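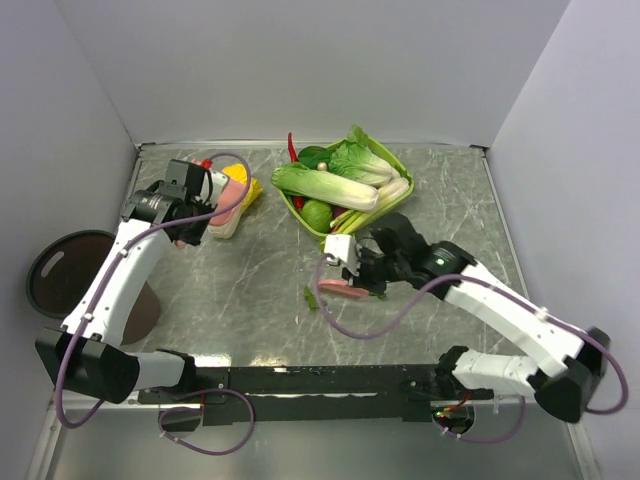

4.2 Collecting the demonstrations

All demonstrations for the counter-clearing task were given by remote control. The operator holds one handheld controller in each hand and moves it, and the matching arm on the Skoltia bench repeats the motion. A trigger under the index finger opens and closes the gripper. A foot pedal pauses both arms, which lets the operator put the controllers back in a comfortable position without moving anything on the table.

We had first planned to teach the task by hand, with the operator taking hold of the arms and guiding them. This worked for picking up single items and we kept it for the reaching motions in Section 4.1. It did not work for the counter. A person standing close enough to guide both arms blocks the view of the overhead camera, and the forces the operator puts on the wrist are mixed in with the forces from the table. Sweeping depends on light, even contact, and the hand-guided recordings had neither a clean image nor a clean force signal. We dropped them before training began.

The task has 2 stages. In the first, the arms pick up the toy food lying on the counter and put it in the basket at the back. In the second, one arm holds the dustpan against the counter while the other sweeps leaf scraps into it with the brush, and the pan is then emptied into the bin. Operators were told to finish the first stage before starting the second, but were free to choose the order of the items and which arm to use for each. We did not ask for a fixed path. An early set recorded with a fixed path gave a policy that reached for places where items had been in training and closed on nothing.

Custódio Barreto and Idun Strand recorded all 317 demonstrations of the full task. Both had used the controllers before, Barreto for much longer. His demonstrations are shorter and have fewer pauses. Strand's contain more corrections - a grasp released and taken again, a second stroke over a scrap that stayed behind - and we kept these as they were. In Section 5 we compare policies trained on each operator's share, and the gap between them is not in the direction we expected.

Demonstrations were thrown out only if an item fell to the floor or if one of the camera streams dropped. The count given above is after this step. Slow or clumsy demonstrations were kept.

Before each demonstration the operator reset the counter. The basket stayed near the back wall, with small changes in position and angle. The pieces of food were laid out by hand without a template, and leaf scraps were torn to different sizes and dropped from a low height. We found that scraps placed carefully ended up too evenly spaced, and the policy trained on them had trouble with scraps lying close to other objects. The Wernik controller software logs the start and end of each stage when the operator presses a key, so the stages can be cut apart later without going through the video by eye.

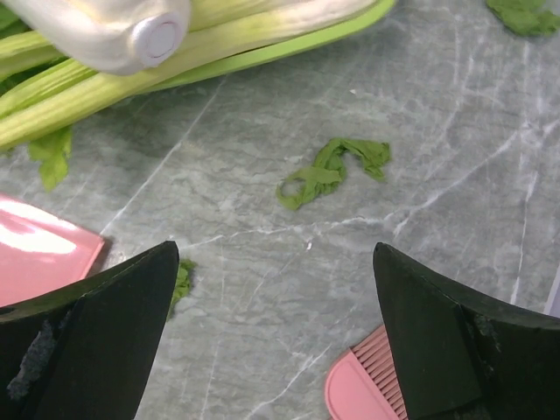
Reading time: 4 min

Figure 4. Wrist camera view of the counter, with both gripper fingers visible at the bottom. Leaf scraps lie on the marble surface, with celery at the upper left and a pink brush at the lower right.

The wrist cameras turned out to matter more in the sweeping stage than in the first one. From the fixed camera, a small scrap can be hidden behind an arm for much of a stroke. The wrist view shows the counter directly ahead of the fingers, and in Figure 4 the scrap near the middle can be seen clearly above the gap between the two tips. The same figure also shows a scrap partly covered by the edge of the left finger. Cases like this are hard for the operator as well, and Strand got into the habit of lifting the arm slightly and looking again before starting a stroke. The trained policy picked up the lift, though it sometimes makes it when there is nothing to look for.

The surface caused some difficulty. Pale veins in the marble pattern have edges much like those of a scrap, and the counter has a slight gloss that shifts as the arm moves. We considered covering it with a plain mat but left it bare, as a kitchen counter would be. The number of strokes made over empty marble is reported separately in Table 3.

Across the full set we marked 1845 brush strokes. A stroke starts when the bristles touch the counter and ends when they leave it, judged from the force reading at the wrist. Strokes that lifted off and touched down again within a very short time were joined into one. We went through 100 of them by hand to check the marking, and the errors were nearly all at the start of a stroke, where the operator let the brush rest on the counter before moving it.

Operators saw the same camera streams that are given to the policy and did not look at the table directly. This made the work slower, and Barreto in particular disliked it for the first stage. We kept the rule so that no demonstration would rest on something the policy could not see. An earlier set from the Grindthorpe bench, recorded with the operator standing beside the table, is used only for the comparison in Section 5.3.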